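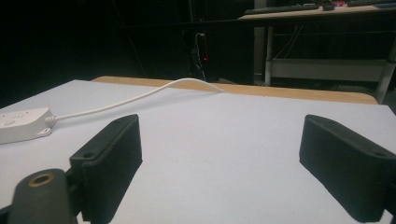
Tarnness work table, white top with light wood edging

Item no. 2884
Series: Tarnness
Maker: Woswood

The Tarnness is a flat-topped work table for offices, classrooms and light bench work. It has a smooth white surface and a strip of light wood edging along the back. The table is supplied without electrical fittings. Power strips and extension cords, including the white one shown on the top, are sold separately.

Top

The top is a single flat panel with no cutouts, grommets or recessed channels. Cables are run over the edge at whatever point suits the equipment. A thin cord laid across the surface and over the rear edging takes up very little working area, but it should not be pulled tight over the wood. Leave enough slack for the power strip to be moved a short distance without lifting the plug at the other end.

The white finish is matte enough to work on under overhead lighting. It will show pencil, toner and coffee, all of which come off with a damp cloth. Ink from permanent markers can be lifted with isopropyl alcohol if treated the same day. Do not use scouring powder or melamine sponges — both leave dull patches that cannot be polished out.

Edging

The rear edging is oiled at the factory. It can be re-oiled once a year with any clear furniture oil. Mask the white surface first and wipe off the excess within 15 minutes. Small dents from cord plugs and clamps can be steamed out with a damp cloth and an iron on a low setting.

Clamp-on accessories should be fixed to the sides of the table. The rear edging is not rated for clamp loads.

Dimensions and weight

Height, fixed legs: 29 in
Depth: 900 mm
Top widths: see the Flulden size chart
Leg leveling range: 3/4 in
Permitted load, evenly spread: 99 lb

The depth is given in millimeters because the top panels are cut to a metric standard. Legs and hardware are in inch sizes.

Placing a power strip

A power strip can be kept on the top or fixed below it with the Flulden under-table bracket. On the top, place it near one end with the cord leading toward the back, so that the cord does not cross the area in front of the user. Keep the strip clear of liquids and do not cover it with paper. Do not connect one strip to another.

Where several tables stand in a row, each should have its own feed from a wall or floor outlet. Cords must not be routed between two tables pushed together. The legs settle over time and the gap closes.

Assembly

Two people, 3 bolts per leg, 5 mm hex key included. Set the top face down on a blanket, attach the legs loosely, then tighten once all are in place. Turn the table upright by lifting — do not pivot it on two legs.

Compatible parts

Flulden under-table bracket
Flulden cord clips, adhesive, white
Þórarinsdóttir desk lamp, weighted base only
Woswood edging oil, clear

The clamp version of the Þórarinsdóttir lamp fits the side edges of the table.

Page revised 19 Jul 2020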